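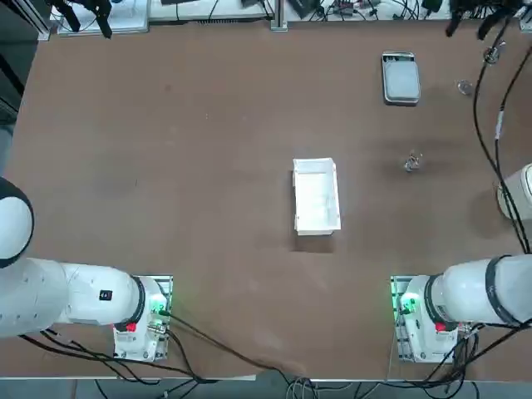

The decision to automate part of a job is usually presented as a technical one. A bench is surveyed, a supplier is appointed, and the people who have worked at that bench are told the date on which things will be different. At Enosley, where small metal fittings are sorted, checked and boxed for the repair trade, we followed that order in our first attempt and we consider it to have been a mistake. This essay sets out why, and what we believe employers of a similar size should do instead.

The work in question is easily described. Parts arrive mixed. They are picked up one at a time, looked at, turned over, and placed in a box or put aside. An experienced person at our Brarcombe site will handle up to 3,000 in a shift. It is light work, but it is hard on the wrists and on the attention, and in every staff survey we have held it has been named as the task people would most like to do less of. The case for giving some of it to a pair of robot arms was therefore not difficult to make, and the staff themselves made it before the management did.

What the case left out was everything that surrounds the picking and placing. A person who sorts parts also notices that a supplier's finish has changed. They hold back a tray that feels wrong. They tell the next shift which fittings tend to catch on one another. None of this appeared in our written procedures, and so none of it was included in the plan. When the Brarcombe line was changed over, the arms did what had been asked of them, and complaints from customers rose for three months.

Umesh Katiyar, who had supervised the bench for 17 years, put the matter plainly in his report of that May. The company, he wrote, had bought a replacement for the hands and had assumed that the rest would look after itself. His report was not welcome at the time. It now forms the basis of our policy.

That policy has a few parts, and the first concerns pay. Where a robot takes over the repeated portion of a job, the remaining portion is usually the more skilled. The person who stays must judge the doubtful part, set out the bench, stop the arms when something is amiss and decide when it is safe to start again. It is common in our industry to regard this as a lighter duty, and to grade it accordingly. We hold that this is wrong. At the Clitholm site the post was regraded upwards before the first arm was fixed to its table, and we would not now proceed in any other order.

The second concerns time. Staff at Clitholm were given paid hours to work alongside the equipment before any output was expected from it, and they were entitled to refuse a layout. They did so twice. The second refusal concerned the distance a person had to reach across the table to clear a dropped part, a matter which no drawing had brought to our notice and which anyone who had stood there for a morning would have raised.

The third concerns numbers, and here we must be candid. It is not possible to promise that automation will never reduce the number of people employed. The Olmedo site had 100 staff on its benches when the programme began and will in due course have fewer. We have undertaken that the reduction will come through retirement and transfer alone. Some of our colleagues consider this too generous and others consider it too little. We think it the least that is owed to people whose knowledge was used to set the machines up.

There is also a loss which no policy of ours has yet addressed. A sorting bench used to be a sociable place. People talked across it, and new starters learned by sitting next to someone. One person minding two arms has little company, and those at Clitholm have said so. We have moved the stations closer together and brought back a shared break at ten in the morning. Whether that is sufficient is a question for the people who work there, and it will be put to them again before the next line is ordered.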